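Sulbridge > Learning Systems > Collecting Examples > Frequently asked questions

Frequently asked questions about example collection

6 September 2023
Prepared by Babita Dwivedi and Kazuhiro Imai

These answers are intended for operators, supervisors and partner sites taking part in the Sakwood collection programme. They replace the notes issued in January.

What counts as one example?

An example is a single complete attempt at a set task, from the moment the operator takes control of the arms until both grippers have been released. The camera views, the joint positions and the written task instruction are stored together under one reference. An attempt with any of these missing is not accepted.

Which tasks are being collected at present?

The current round concerns cloth and a basket. Operators are asked to place items in the basket, take them out, and move a named item without disturbing the others. Cloth was chosen for this round as it seldom takes the same shape twice, and the system needs to meet a wide range of folds before it can be relied upon.
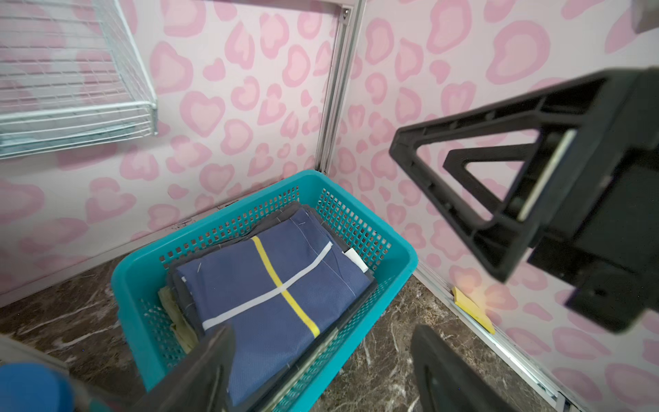 Each session is limited to 24 attempts for one operator. A second operator may continue at the same station once the handover sheet has been signed.

Must the items be returned to the same position each time?

No. Small changes of position and fold between attempts are required. The session card states which items may be moved and how far. Items not named on the card should be left alone for the whole session, including those on shelves and in wall baskets.

Why are other household and office goods kept at the station?

A system trained at a bare table tends to perform poorly elsewhere. Stationery, books and similar goods are therefore kept within view of the cameras, and the arrangement is changed between sessions by the station supervisor only.
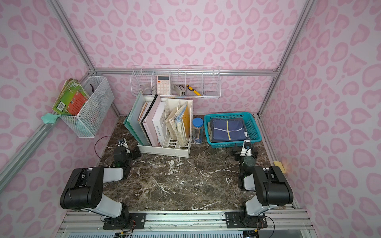

Nhung Lại has asked whether an operator who notices that something has shifted during a session should put it back. The operator should finish the attempt, make a note of the change and inform the supervisor. Examples recorded before and after the change remain valid, provided that the note gives the number of the first attempt affected.

Are failed attempts kept?

Yes. A dropped or missed item should be marked as such and the attempt brought to a proper close. Operators should not delete attempts themselves. The review team at Pledisley decides whether a failed attempt is used for training, kept for testing or set aside.

How should large or bunched pieces of cloth be handled?

Slowly, and with both grippers where the card allows it. The operator should take hold of the cloth, pause briefly, and then begin the movement. Pulling against the rim of the basket is to be avoided.

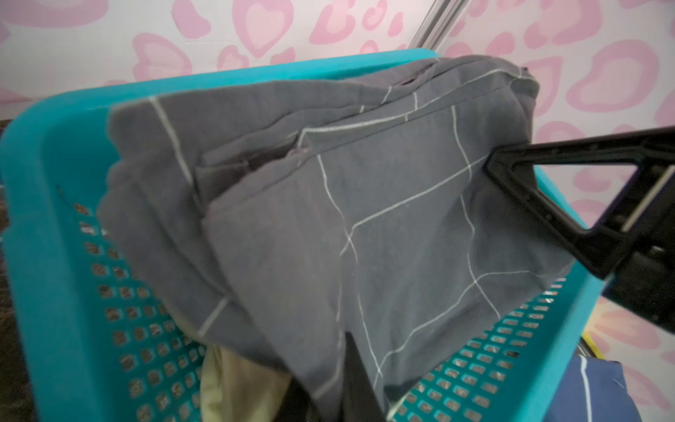 If the cloth catches, the grip should be released and a fresh hold taken within the same attempt. Up to 3 fresh holds are permitted. After that the attempt is closed and marked "incomplete".

How many examples are needed?

The target for each task is 100 accepted examples from each station. The basket tasks stood at 186 recorded attempts when this page was prepared, and review of these is still under way.

Who may use the examples?

Access is given to project staff and to partners who have signed the Kudo data agreement. Requests should be sent in writing to Hatsue Hirose, stating the task and the purpose for which the examples are wanted.

Contact the Sakwood programme office | © 2023 Sulbridge | Back to top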